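When the Jasine pair landed on my desk in June I put off opening the box for a week. Hand-held grippers for teaching robots, one for each hand, on loan for 20 days. I've tried three sets like this and two of them made my wrists ache before lunch, so you can see why I was dragging my feet!

Anyway, I gave in. My first proper job for them was kitchen bits, with a spatula and a mug tree, because if you can't handle a spatula you've no business in my kitchen (my mum's rule, and a good one).
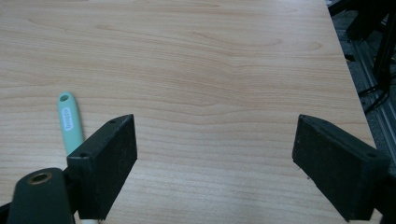
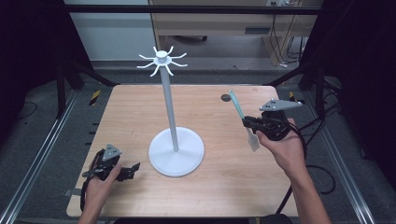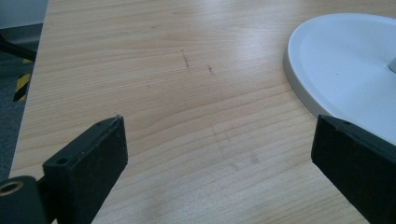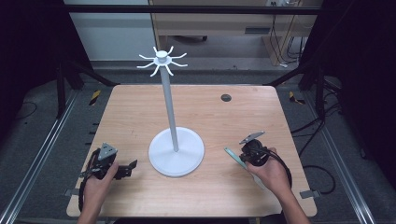

A mug tree, a mint-coloured handle and two black grippers.

The squeeze is the best thing about them. It's light, it comes back quickly, and my thumb never went numb the way it did with the Barbu set. The cables I could live without. I kept nudging them aside with my elbow, and Fung-ping Yau at Jasine tells me a cable-free version is "being talked about", so don't hold your breath.

Setting up took me roughly 80 minutes, most of it spent hunting for the right page in the manual. It does get quicker. The software, Murnum, is plain but friendly, and it lets you bin a bad take with one tap (I binned loads).

The pair costs £259 a month to hire, with Murnum thrown in and up to 1000 takes stored. I'd happily have kept mine another month.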